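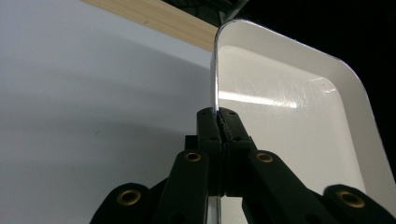
3.2 Trays, dishes and the habit of nesting

When we first began visiting households and small canteens for the Numstead study, we expected to write mostly about cupboards. It was only in April, after we had drunk a great deal of other people's coffee, that Kadri Jankauskaitė pointed out how much of our notes had to do with trays. People talked about them fondly and at length. A tray was where the mail went, or the seedlings, or the dish of sliced apples on its way to a sick child, and many of the people we met had firm opinions on which tray was allowed to do which job.

We collected 300 short accounts of setting out and clearing away, and we are grateful to everyone who put up with our questions while trying to get lunch on the table. In this section we look at one small habit that kept returning in them, which we call nesting: a dish is placed on a tray a good deal larger than itself, and the two are then treated for a while as one thing. Figure 4 shows a plain case, a white dish with a thin gray rim set on a light green plastic tray.
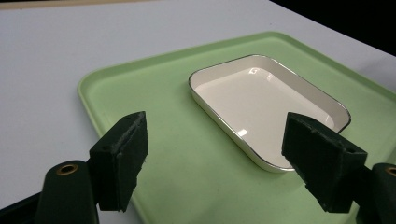

Figure 4. Nested pair on a light gray tabletop. The dish is empty.

Nesting seems at first to be a matter of carrying, and our earliest coding sheet, drawn up by Ronaldo Navarro and Annelies Kälin, filed it under transport without much thought. The accounts did not sit comfortably there. Of the 300, only 20 described the pair being carried any distance at all. Far more often the tray stayed where it was and served as a kind of borrowed floor, catching drips and crumbs and marking out a patch of table that the rest of the family was expected to leave alone. One grandmother in the Lellholm group told us that a dish on the bare table is anybody's, while a dish on a tray is spoken for, and we have found it hard to improve on her wording.

Material came up nearly as often as size. People who owned enamelware liked to tell us where it had come from, and they worried over chips at the rim in a way that owners of plastic trays never did over scratches. Several said they put enamel down on plastic by preference, for the quieter landing. Rupert Wyss has suggested that sound deserves a code of its own, and we would gladly have added one had the first round of visits not already been finished.

There were 2 accounts we could not place under any heading. In both, the larger tray was kept inside the smaller dish's cupboard, standing on edge, and brought out only for guests. We have left them uncoded and return to them in Section 5, together with the sketches Remo Hämmerli made of the cupboards in question.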